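Why Do Clothes Wrinkle?

Take a clean T-shirt out of the dryer, leave it in a heap, and come back at bedtime. It will be full of lines and creases. Hang up the same shirt while it is warm and it will stay much smoother. To see why, you have to think very small.

What cloth is made of

Cloth is made of yarn, and yarn is made of fibers twisted together. A cotton fiber is a tiny hair that grew on the seed of a cotton plant. It is much thinner than the hair on your head.

Inside each cotton fiber are long chains of a material called cellulose. Plants make cellulose to hold themselves up. Wood has it, and so do paper and celery. The chains lie side by side and hold on to each other with weak links called hydrogen bonds. One hydrogen bond is easy to break, but a fiber has a huge number of them.

How a wrinkle gets made

When you bend a piece of cotton cloth, the chains inside the fibers slide a little. Some of the weak links let go. If the cloth stays bent, new links form in the new position. Now the fiber is held in a bent shape, and you see a wrinkle.

Two things speed this up. One is water. Water gets in between the chains and loosens the links, so they can move. When the water dries up, the links lock again wherever the chains happen to be. The other is heat, which makes the chains wiggle more. Warm, damp cloth in a pile is ready to take on almost any shape.

Why hanging helps

Everything on Earth is pulled down by gravity, and that includes your sweater. When a piece of clothing hangs, its own weight tugs gently on the cloth all day and all night. The tug is small, but it keeps many of the fibers from folding over on themselves. Air can also reach both the inside and the outside of the cloth, so any dampness can leave.
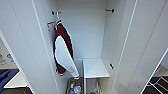 Ji-hoon Baek asked whether a coat that hangs for a whole year would get longer. It might, a little. Heavy knitted clothes can stretch, and the yarn loops near the shoulders take most of the pull. That is why thick sweaters are often folded and laid on a shelf. A woven coat stretches far less, as its threads cross tightly over and under each other.

Do all fabrics wrinkle?

No. Linen wrinkles even more than cotton. Its fibers come from the stem of the flax plant, and they are stiff. Wool comes from sheep, and its fibers are curly like springs, so it tends to bounce back. Polyester is made in factories. It takes in very little water, and it keeps its shape well in a normal room.

What an iron does

An iron uses heat, and often steam, to loosen the links. Then it presses the cloth flat. As the cloth cools and dries, the links form again with the fibers lying straight. A wrinkle and a sharp crease in a pair of pants are made in the same way. One of them was made on purpose.

Try it yourself

You need two cotton handkerchiefs and some water. Wet both and squeeze them out. Crumple one into a ball and hang the other from a clothespin. Leave them for 17 hours, then open the ball and compare.

Words to know

Fiber: a very thin thread or hair.
Cellulose: the material that makes plants strong.
Hydrogen bond: a weak link between tiny parts of a material.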